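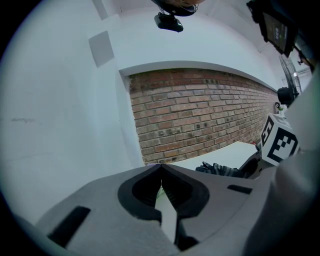
According to a reader from Jultby who answered our survey, the creek mouth "gets cleaned in October and looks the same by spring." Comments like this one came up often enough that we made the question part of our project: where does the plastic on Vokville beach come from, and how fast does it return?

Student report, Environmental Science
May 28, 2020

Background

Vokville beach lies between the Sanero River and a stretch of rock used for fishing. The town rakes the upper sand in summer. The lower sand and the creek mouth are left alone. Earlier class projects counted litter once a year and did not record where on the beach each piece was found, so their totals could not help us with sources.

Method

We marked 4 plots, each the same size. Plots A and B were near the river, plot C was in the middle and plot D was next to the rocks. Each plot was cleared completely at the start. After 14 days we went back and collected everything larger than a bottle cap. Smaller pieces were left out, as we could not sort them reliably. Items were rinsed, dried and placed in one of five groups: packaging, bottles and caps, fishing line and rope, foam, and other.

We also handed out a short survey in Vokville and Jultby asking people what they saw most and where.

Results

We collected 2,752 pieces in total. Our guess before starting was 3,000. Plots A and B gave more than half of the total, and most of that was packaging. Plot D had the fewest pieces but nearly all of the line and rope. Foam was found in every plot, with no clear pattern.

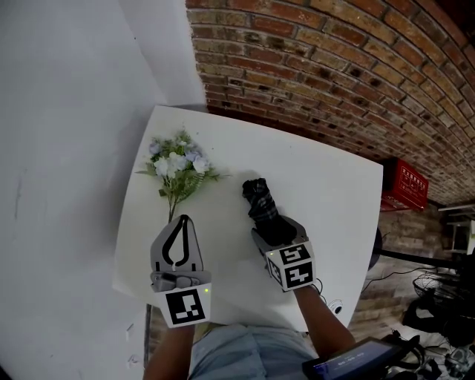
Figure 2. Table with flowers and a folded dark cloth.

Survey answers did not match the plots well. People named bottles first, but bottles and caps were only our third largest group. Bottles are easy to see from the path, and this may explain the difference.

Problems

Heavy rain fell on two days of the collection period and the river was high. A dry period might give a lower count at A and B. Plot C was also partly raked by mistake, so its number is too low. We kept it in the total.

Discussion

The packaging near the river probably comes from upstream. The Bassi footbridge has open trash bins beside it, and we saw wrappers in the reeds below. We did not sample there. A second count should include the bridge and should run in a dry month. We would also weigh the items next time, as one long rope and one candy wrapper each count as a single piece in our table.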